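Giving up the garden for a balcony

2025-12-30

We've been in the new flat since August, and I think I can finally write about leaving the old garden without getting all weepy over it. If you've been reading for a while you'll know the Grivwood place had a proper backyard, with a lemon tree, a compost heap the size of a small car and more zucchini than any household could reasonably eat. Now I have a balcony. It's 2 metres deep, it faces the wrong way, and the wind comes up the street from Costeck like it's got somewhere to be! 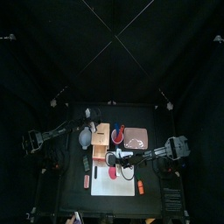
The first few weeks I sulked, I'll admit. I bought a tray of basil, it fried in an afternoon, and I told everyone who'd listen that I was done with gardening. Then my neighbour across the landing left a pot of mint at the door (no note, just mint) and that was enough to get me going again. Mint is very forgiving. I've since added parsley, a chilli, some spring onions I regrew from the supermarket ends, and a Vallia tomato, a little bushy one that the lady at the nursery swore would cope with a breeze.

It has coped. I picked 300 grams off it last week, and yes, I weighed them on the kitchen scales like a proud parent. They went straight onto toast with too much salt.

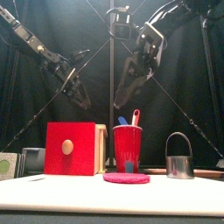 Watering has been the real learning curve. In the old yard I'd wander about with the hose of an evening and whatever missed the beds went on the lawn, so it didn't matter much. Pots are fussier. I do them first thing, before my cuppa, and again at dusk if it's been a scorcher, and I've put saucers under everything after an awkward chat with the people downstairs. Mulch helps too, even in a tiny pot. I use sugar cane and it goes everywhere when the wind's up, so I sweep a lot.

Next I want to try a climbing bean along the railing. There's one called Holanda in the catalogue that's meant to do well in a deep tub, though I'll have to check what the building says about trellis. If anyone has grown beans up high in the wind, please leave me a comment and tell me how you tied them on.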